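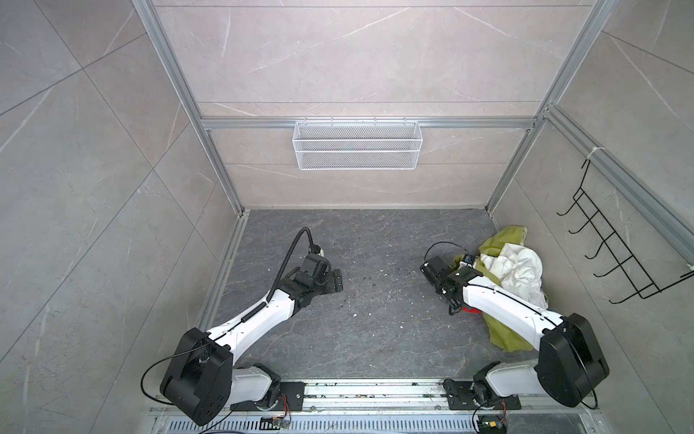 Before you record a single demonstration for the Amau wiping study, please set aside a little while to get the booth ready, even if the group before you left it in good order. The method compares what the arms do on a cleared floor with what they do on a littered one, and it leans heavily on both runs starting from the same place. The two arms share one rail at the front of the booth, and the cloths begin in a heap on the right side, under and beside the right arm, with the litter spread over the dark floor and thickest toward the middle. The wire basket on the back crossbar starts out empty, and the rack of hooks on the right wall starts out bare. If your booth is laid out the other way around, that's fine for practice, but please don't mix those recordings in with the main set.

4.1 Setting up the booth

1. Switch off power to both arms before you reach inside. The arms can sag a little when the motors let go, so keep a hand under the long upper link while you flip the switch.

2. Check that each base plate is snug against the rail. If a plate has shifted, the two arms will no longer agree about where the middle of the floor is, and you'll need to go back to Section 3 and calibrate again.

3. Follow each cable from the gripper back to the shoulder with your finger. You want enough slack for the wrist to turn all the way in both directions, and not so much that a loop can dip down and drag across the floor.

4. Look over the small circuit boards and wire bundles near the bases. Nothing should be resting on top of them, and no cloth should be able to fall on them during a run.

Caution: Do not brush litter toward the front of the booth. Crumbs gather on the top of the rail and can drop through the grille below it. Use the hand vacuum, with the arms off, and go along the rail last.

5. Put the cloths back in their heap. They do not need to be folded or matched to an earlier run - in fact we would much prefer that you drop them and leave them as they land. The Fovmont trials used carefully placed cloths, and the policy learned that one arrangement beautifully and very little else.

6. Scatter the litter by hand from above. Try not to tidy it afterward, tempting as that is.

4.2 Checking the wrist view

The wrist camera is where most of the trouble in this study comes from, so please be patient with this part. The floor is a handsome piece of stone, but it is a hard one to learn from. White veins and white flecks look a great deal alike at close range, and the rusty streaks and dark specks don't help. In our first round of 200 demonstrations, the policy kept returning to the same stretches of veining as though there were something there to pick up. Miyuki Hattori, who runs the Sakai booth, suggested taking a reference view of the floor before every session, and we have done it that way ever since.

1. Turn the power back on and wait for both arms to finish homing.

2. Bring one gripper over the stone, fingers open, and hold it there. Both fingertips should come up from the bottom of the view with a wide gap of floor between them.

3. Look for glare. A pale silvery patch low in the view, like the one in the reference view below, is common with the overhead light on full, and it can wash out the veins and flecks it falls across. Dim the light one step at a time until you can make out the stone's texture between the fingers.

4. Check that the edge of the cloth heap is in view on the right, with its colors easy to tell apart. Red and olive-green should look like themselves. If they have gone muddy, reset the white balance and look again.

5. Save the view with your session notes.

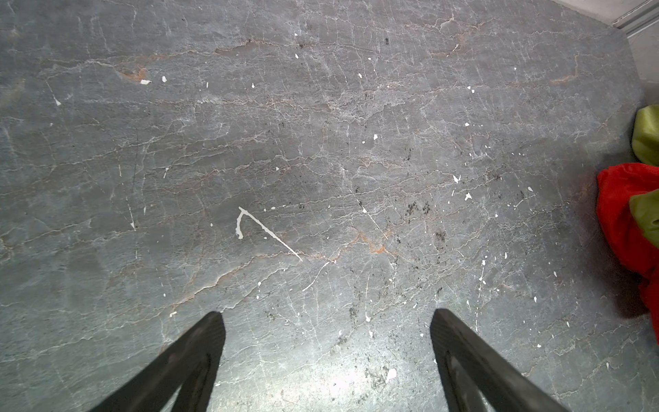

4.3 Recording the demonstrations

1. Start the recorder and wait 5 seconds before you move the leader arms. Those still moments are used to line up the camera streams with the joint readings.

2. Work at an easy, even pace. Pauses are fine, and so are mistakes, as long as you recover from them the way you naturally would.

3. At the end of each run, open both grippers, bring the arms back to rest, and stop the recorder.

Note: The full set is 369 demonstrations, shared between the Amau and Sakai booths. If a run has to be thrown out, keep its number and mark it void in the Narnberg log so the numbering stays the same in both places.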